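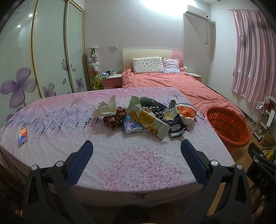 Call for participants: home tidying study with a hand-held gripper

Dravell is looking for adults in the Brirkemdale area to record everyday tidying tasks in their own homes. The recordings will be used in Molteo, our research project on how a robot arm can learn to pick up household items from demonstrations made by people. No experience with robots is needed.

Sessions start in April and places are open until they are filled.

What the study is about

In the usual method, a person steers a robot arm in a lab while the arm records its own movement. It is slow, and the objects tend to be the same ones every week. In Molteo, the person holds the gripper directly and does the task by hand. The camera on the tool records the two fingers and whatever they are reaching for. We then train a policy on the video and on the finger opening, and test it on an arm in our lab with the same kind of fingers.

Our first round used 14 homes. The policy trained on those recordings did well with boxes and cups and poorly with thin or soft things such as cloths, plastic wrappers and tissues. It closed too early, or it took hold of two items at once. The second round is meant to fix that, so we are asking for more recordings of small, soft items lying close together or on top of each other.

We want rooms as people use them. Please don't tidy up before your session, and don't buy anything for it. A crumpled tissue, a snack wrapper and a cloth in one heap, with a laundry basket near enough to reach, make a good starting point for a bedroom task.
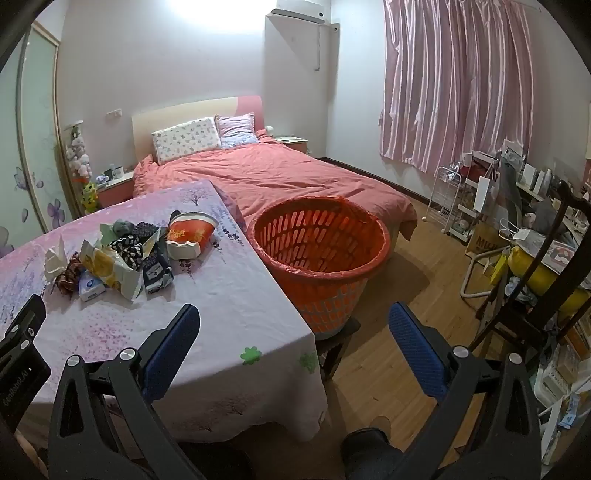 What you will do

You will take part in five sessions at home, spread over 7 weeks. Before the first one, you come to our office for a short training class and take the gripper home with you.

In each session you choose one surface, such as a bed, a table or a countertop, and clear it one item at a time. Squeeze the handle to close the fingers, lift the item, move it to where it belongs and let go. If you drop something, pick it up and carry on. Dropped items stay in the data and are marked as failed grasps, and we need those as well.

You can sit, stand or kneel. Move at a speed that feels normal to you. Please keep your free hand out of the way while the fingers are closing.

We ask for at least 100 grasps per participant over the whole study. Most people in the first round passed that number before their last session.

Who can apply

You must be 18 or older and able to hold and squeeze a light tool with one hand. Left-handed people are welcome, and we had too few of them last time. You need a room with working lights and a place to charge the tool overnight. Shared apartments are fine if everyone who lives there signs the consent form.

People who work for Dravell or for our hardware partner Zanetti can't take part.

Privacy

The camera records the room as well as the task. Before you start, put away mail, bank cards, prescriptions and family photos. Turn phone and computer screens off or face them away if they show anything private. Sound is not recorded.

You can look through your recordings before you hand them in and delete any of them without giving a reason. We blur faces and readable addresses before the video goes to the training team. The consent form explains how long files are kept and how to withdraw later.

Payment

You are paid for the training class and for every session you complete, including sessions you later decide to delete. Payment is by check or bank transfer at the end of the month. Travel to the office is paid separately, so keep your receipts.

How to apply

Fill out the short form on the Molteo page. Tell us which rooms you could record in, which hand you would use, and which days suit you for training. Photos of your home are not needed at this stage.

We answer all applications by email. If we have more applicants than grippers, you will be put on a waiting list and contacted when a tool is returned.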